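Guest Room and Hall Bath Safety Check, with my comments
Plavberg house, done in August before the family visit
Checked by Yaqin Meng

I go over these two rooms every time we have people to stay, and after the last visit my sister asked me to write the whole thing out so she could use it at her place. So I have left my comments in, including the ones that are mostly me talking to myself. Mark each line OK, FIX or WATCH, and please put down what you found even when it's OK, as I always forget by the next round.

BEDROOM

1. Smoke alarm sounds when tested. OK
Good and loud. I put in a fresh battery anyway and wrote the month on a bit of tape inside the cover.

2. Window opens all the way from the inside. FIX
It sticks halfway, and it has stuck halfway for as long as we've lived here. A guest shouldn't have to wrestle with it in the dark. I rubbed candle wax along the track and it is better, but I want it to go up with one hand. Koutsoukos Hardware has a spray for this and I'll pick some up.

3. Lamp cord and plug. OK
No cracks, no warm spots after 20 minutes with the lamp on. I ran my fingers down the whole cord, which my father taught me to do (with the plug out, please!).

4. Space heater at least 3 feet from bedding and curtains. WATCH
The heater is a Zeteck and lives in the closet in summer. Our older guests do like it on, even in August, so I show them where it has to stand and leave a card on it saying the same.

5. Bedspread and blankets clear of the floor on the walking side. OK 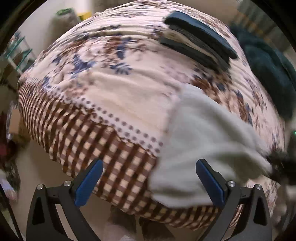 6. Bed frame bolts tight, no wobble. FIX, now done
One at the foot had worked itself nearly out. It took me longer to find the wrench than to turn it. If your bed creaks when you sit down on the corner, that's the place to look first.

7. Rug lies flat with a grip pad under it. OK
The pad has gone a little crumbly at one end, so I'd like to replace it before the winter crowd comes. I used to have a smaller rug in there, a pretty one, and my uncle went skating on it in his socks. He was fine, but the rug moved to the den the same evening.

8. Night light between bed and door. OK
Plugged in low, by the dresser. Anyone getting up at 2 in the morning in a strange house will thank you for it.

9. Dresser anchored to the wall. OK
I pulled on it harder than any toddler could. Do this one even if no children are expected, they have a way of coming along after all.

HALL BATH

10. Outlet by the sink trips and resets. OK
Press the test button, see that the night light goes off, press reset. If it doesn't trip, put tape over the outlet and call somebody.

11. Hot water at the tap. WATCH
A touch hotter than I like. I turned the water heater down a notch and will try it again tomorrow after breakfast, when the tank has had time to settle.

12. Towels and robes hung away from the wall heater. OK

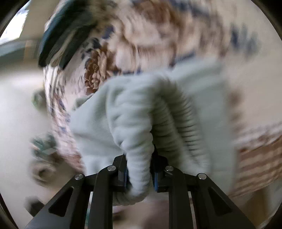
13. Grab bar by the tub. OK
Solid as a rock. We had Wuritz put it in, and they went into the studs and showed me where, which I appreciated very much. Suction bars are not the same thing, please don't trust your weight to one.

14. Tub mat. FIX
It had lost more than 6 of its suction cups, so out it went. New one is on the list with the window spray.

15. Medicines out of reach, cabinet latched. OK
I moved my own pills to the kitchen cupboard, top shelf, while the little ones are here.

STILL TO DO
Window spray, tub mat, rug pad, second try on the hot water. I'll come back and change the marks on this sheet when those are done. If you use it at your house, add your own lines at the bottom and send me a copy, I would love to see what I've missed.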